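Home Program Speakers Venue Past talks Contact

We use cookies to remember your session choices. Accept Manage settings

Looking after the disassembly cell: a year of small habits
Speaker notes – Zoriana Kovalchuk, Nornus
Last touched 2026-07-11

Good morning, everyone, and thank you for coming to the early one. I know the coffee line was long, so if you're still holding a cup, please get comfortable. I'm going to talk for a bit about one cell, the one we call Prosten, and what it takes to keep it in good shape. There's nothing very grand in here. Most of it is wiping things, writing things down and checking screws, and I've grown quite fond of all three.

(Pause. Let the people at the back find seats.)

Prosten takes apart desktop computers. It lives in our Hurkonier building, in a room that used to be for storing paint, and it has had the same table since the day it was bolted together. I inherited the cell from Henrik Harms, who set it up and then moved over to our other site. He left me a binder. I'll come back to the binder, because it deserves its own few minutes and I promised him I'd be kind about the handwriting.

Let me start with the table, since everything else depends on it. The top is slotted aluminum, and the slots are wonderful for clamping and a bit of a nuisance for keeping clean. Small screws love them. We go along every slot with a plastic scraper and a narrow vacuum nozzle at the end of the shift, and we do it before anybody touches the fixture, so that nothing gets trapped underneath. I used to do it the other way round, and I spent one long afternoon in April wondering why my pick heights had all shifted by the thickness of a washer.

Then the fixture plate. Ours is printed, and it wears. The corners of the nest go first, where parts get dropped in slightly crooked. We keep two plates, one on the table and one on the shelf, and we swap them when the gauge block starts to rattle in the nest. After a swap you re-teach the corner points, all of them, even if the first one looks perfect. (Tell the story about the first one looking perfect, if there's time.)

The gripper gets its own card on the wall. We open and close it by hand command, slowly, and listen. We look at the screws on the finger linkages, and each has a little paint stripe so you can see if it has turned. We wipe the pads with a cloth that is just damp. The old card said to do the pads every 1,000 cycles, and I changed it to 950 so that it lands before our lunch break, and the pads get done far more reliably now that people aren't hungry.

Cables next, and please bear with me, I can go on about cables. The bundle that runs down to the wrist needs enough slack to reach the far corner of the work and not so much that it drapes itself over things. With power off and the arm locked out, we feel along it for flat spots. With power back on and everyone outside the guard, we jog through the widest moves at low speed and watch the bundle the whole way. Watch the bundle, I tell the new people, the arm will look after itself for a minute.

(Next slide. Sip of water.)

The part of the job that took me longest to get right was the approach over an open tower. There is such a lot in there to catch a finger on – memory slots, drive caddies, loops of cable – and the rim of the case is higher than you think when you've been staring at numbers on a pendant. We set a hover point above the rim, stop there, look with our own eyes, and only then teach the way down.
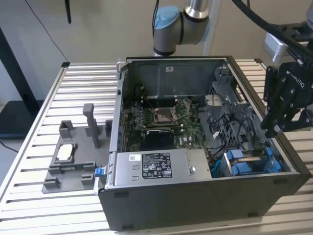 How often should the hover point be checked?
At the start of each shift, and again after any fixture swap, gripper change or bump, however gentle the bump seemed to be.

I had that question from Bai, our newest team, when they were planning a cell of their own, and I've kept it in the talk ever since. They wanted a number of weeks. I understand that, I wanted one too when I started, but a shift is a thing people notice and a fortnight is a thing people forget.

Now, the binder. Henrik wrote down every fault in the first year, with what he tried, in the order he tried it, including the things that made it worse. There are 33 entries, and I've probably read each one of them more often than I've read my favourite novel. When the wrist started throwing a position error this spring, entry after entry said to check the connector before touching any settings. I checked the connector. One pin was sitting a little low. I was home for supper.

So we carry on with it. Date, what you saw, what you did, what you saw next. Grumbling is allowed in the margins.

A few things I'd do differently, if I had the table bare again. I'd put the isolator where a short person can reach it (I am that person). I'd label both ends of every cable before it went in. I'd give the vacuum its own hook, and I'd ask for a light on the far side, so the inside of a case isn't half in shadow when you're teaching.

(If running late, skip the light and go straight to questions.)

I've brought copies of the gripper card and the end-of-shift sheet, and they're on the table by the door. Take them, scribble on them, change them to suit your own cell. If you find a better way of getting screws out of slots, please come and find me at lunch.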